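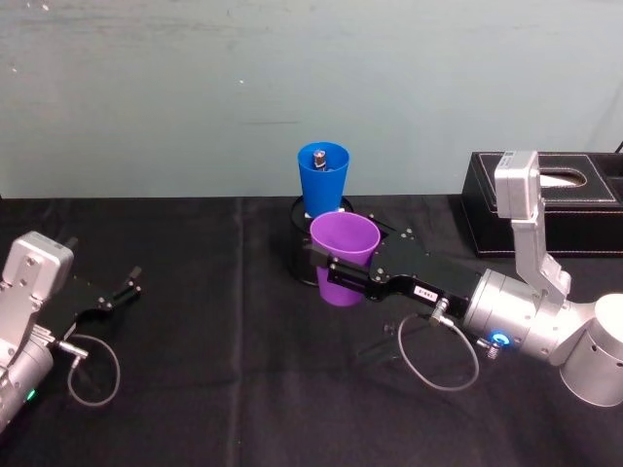 Volodymyr Harasym nous demande s'il faut vraiment une nappe sous les gobelets, et si un plateau nu ne suffirait pas. Un plateau nu convient très bien, cher Volodymyr ! Nous aimons simplement le tissu noir, qui étouffe le bruit du plastique quand tout dégringole (et tout dégringole, croyez-nous, surtout les premiers soirs).

Quels gobelets choisir pour débuter ?
Deux gobelets en plastique légèrement évasés, de couleurs bien différentes, par exemple un bleu et un violet. Prenez-les de la même forme, on les emboîte plus facilement.

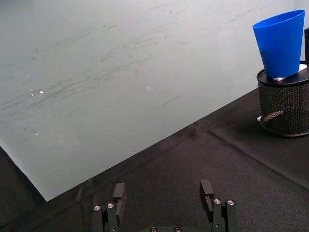
Et puis ne courez pas les magasins : Graça Macedo a tenu tout un hiver avec ceux de son pique-nique, et elle en est très contente.

Sur quoi poser le gobelet du haut ?
Un pot à crayons cylindrique fait un socle parfait, pourvu qu'il soit stable. 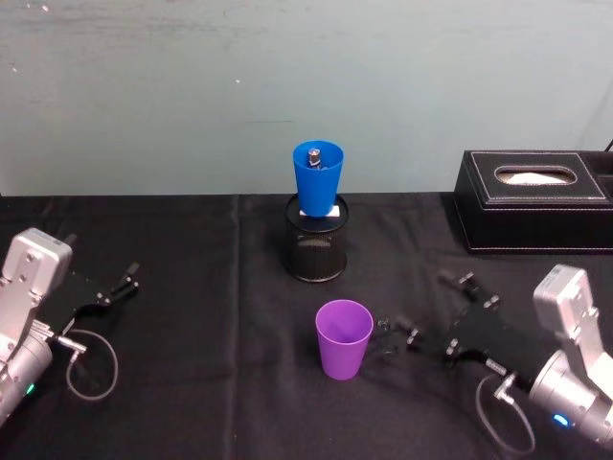

Vérifiez aussi que le dessus est bien plat, et reculez un peu le socle pour garder de la place devant. Chez Pramitby, nous comptons 23 centimètres libres, mais c'est affaire de goût.

Peut-on mettre quelque chose dans le gobelet ?
Oui, un petit objet, pas trop lourd. Amândio Mendes conseille de s'entraîner d'abord à vide, sept essais de suite, avant de corser les choses. 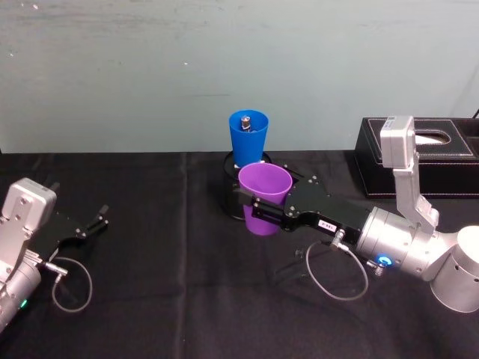 Gobelet bleu sur son support, gobelet violet levé devant.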